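Notes for the memorial talk, Karnden hall, Wed 24 September

(Wait for the chairs to stop scraping. Breathe. Slow down, you always go too fast.)

Good afternoon, everybody, and thank you for coming, some of you all the way from Prendar on that awful road. We lost our aunt in February, and it has taken the family this long to find a day when we could all be in one room – she would have had something to say about that!

She taught sewing and home crafts for most of her working life, first at the Garari school and then in the little room over Sveinbjörnsson, the fabric shop, where the stairs were steep and the tea was strong. The shop kept a book of everyone who signed up for her evening classes, and there are 513 names in it. I see a good many of them sitting here, so hello, and I hope your hems are straight.

(Pause for the laugh, if there is one.)
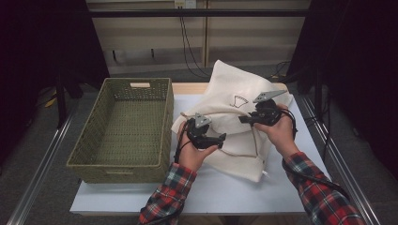
She believed that a person who could mend a thing would be a little less afraid of the world, and she told us so over and over, usually while one of us was holding the pins. Every beginner started with a drawstring bag, the plain kind in cream cloth, because it has straight seams and one channel for the cord and you can take it home the same night. My own first one had no opening at the top, and she hung it on the wall for a year and called it a pillow. I was furious, of course, and then very proud.

(Look up here. Find the front row.)

She was 71 when she gave her last class, and she grumbled about stopping for weeks. Then she took up letters and wrote to old students everywhere, long letters, with scraps of fabric tucked in so you could feel what she was working on.

The family has put 3,000 dollars toward keeping the upstairs room open for evening classes, and the shop has added 300 more. If you have a machine at home gathering dust, please talk to my sister by the coat rack.

(Now the hymn. Second verse is on the back of the sheet, tell them that.)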